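Home Is Where the Work Is

At Drosterov, tidying up a living room is a job with a shift rota, and the people who do it have never had more opinions about slippers

2026-03-08

The first thing you learn on the training floor at Drosterov is that almost anyone can be an expert here. The company spent years assembling small motors for kitchen appliances, and plenty of the people on this floor came over from those lines. They know torque and they know solder. What they get asked about now is how you pick up a blanket.

The floor is made up of mock homes, and the robots in them are learning housework: clearing a coffee table, pairing up shoes, getting a bottle into the bin. The program is called Lightfoot, and it started last September with 2 stations. There are 13 now, with a trainer on each one every shift.

I came expecting a lab, with people in white coats watching graphs. I got something a lot closer to a rehearsal room, and I loved it! There is a lot of muttering, and now and then a cheer from behind a partition when somebody's robot has finally let go of a cup at the right moment.

Learning by being moved

The method is hands-on. A trainer guides the robot through a chore, its cameras and joints record the whole thing, and then the room gets messed up again and they go once more. A full run at one chore is 18 repeats before a break. The software that sorts the good attempts from the bad ones is called Kulluro, and the trainers talk about it the way other people talk about a strict schoolteacher. It will throw out an attempt for a pause that a person in the same room would barely notice.

That changes how people move. One trainer told me she catches herself at home reaching for a mug in one clean sweep, elbow in, no hesitation. Another has become the floor's authority on soft things, which are by far the hardest. A box stays a box. A cloth is a new shape every time you put it down, and she can spend most of a morning on one fold.

What surprised me is how much of the old factory skill carries over. The assembly workers already had the patience, and they already knew how to break a motion into parts and say which part was going wrong. On the motor line that knowledge mostly lived in their hands. Here it gets written up, argued over at the handover and passed on to the next shift. Several of them said it was the first time in years that an engineer had come over with a notebook and asked what they thought.

The harder questions

Not everything about the change is easy, and the people I met were frank about it. The motor line is smaller than it was. Drosterov offered places on Lightfoot to 22 people, and a few turned them down because the work is slow and you finish the day with nothing in a crate to show for it. Repetition is still repetition, even in a nice living room. The backs and wrists that used to ache from the line ache in different spots now, and the break schedule has been rewritten once already after trainers complained.

There is also the question everyone gets from their family: aren't you teaching the thing that replaces you? I heard a few answers. The one I liked best came from a trainer with a long stretch on the night shift behind her, who said she had yet to meet a person who would miss picking up shoes. She would like one of these robots for her mother, and she'd like it to be good, so she might as well be the one who teaches it.
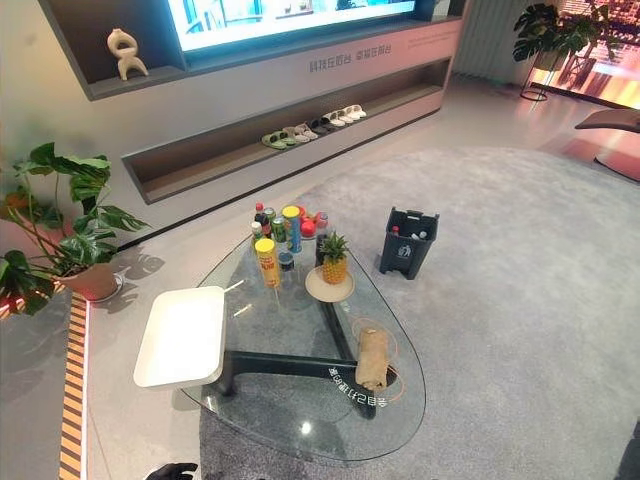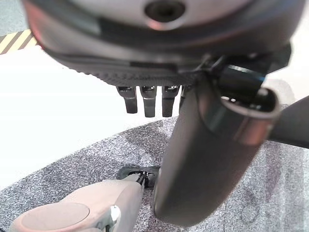

Living room practice at Drosterov: the glass coffee table and its snacks in the first picture, and a robot hand close up over the carpet in the second.

What comes next

A partner company, Wiverik, is due to try the trained robots in serviced apartments, starting with simple clearing up between guests. The trainers want to go along for the first weeks, and they have a strong case. A real apartment will have a rug that slides, or a lamp in a silly place, and they would spot the trouble before it showed up in a report.

In the meantime the job keeps growing new corners. There is now a post for setting up the rooms, which sounds like a small thing until you hear two people debate how messy a believable evening looks — how many drinks, where the shoes end up, whether anyone leaves fruit out. The woman who has the post used to pack motors into boxes. She keeps a running list of household messes on her phone, collected from friends' homes with their permission, mostly, and she is nowhere near the end of it.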